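Clothes rail check – hanging area, Harnport store
Checked by: Lilibeth Mangubat
Date: 2026-05-15
Ref: 1267

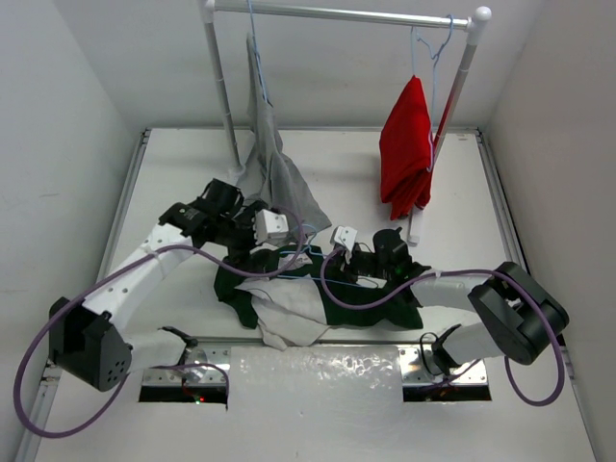
Rail with grey and red garments on light blue hangers.

1. Top bar seated in both corner joints
OK. Pushed by hand at each end, no play.

2. Uprights straight and firm
Comment: right-hand upright leans. Reset it and look again in June. If it still leans, swap for the spare Grendum rail.

3. Feet flat on the surface
OK. The small foot on the right has no grip pad – Huguette Chevalier to order a pair from Undalex.

4. Hangers sound, hooks fully over the bar
OK. Both hangers are wire. No sharp ends found when run through a cloth.

5. Garments clear of the surface
Red: yes, folded over the hanger and well clear.
Grey: no. The lower part is spread out on the table and can be caught or pulled, which would bring the rail with it. Rehang folded, as with the red one.

6. Load within limit
OK. Our own limit for this rail is 12 light garments, no coats. Label is missing and needs replacing.

7. Gap between rail and wall
Minimum 200 mm. Not measured this time, tape was out on loan to the Renaud room.

8. Surface clean under the rail
Wiped down after the check.

Result: pass with actions on 2, 3, 5 and 6. Item 7 stays open.
Actions to H. Chevalier. Sign and return the sheet to the blue folder when done.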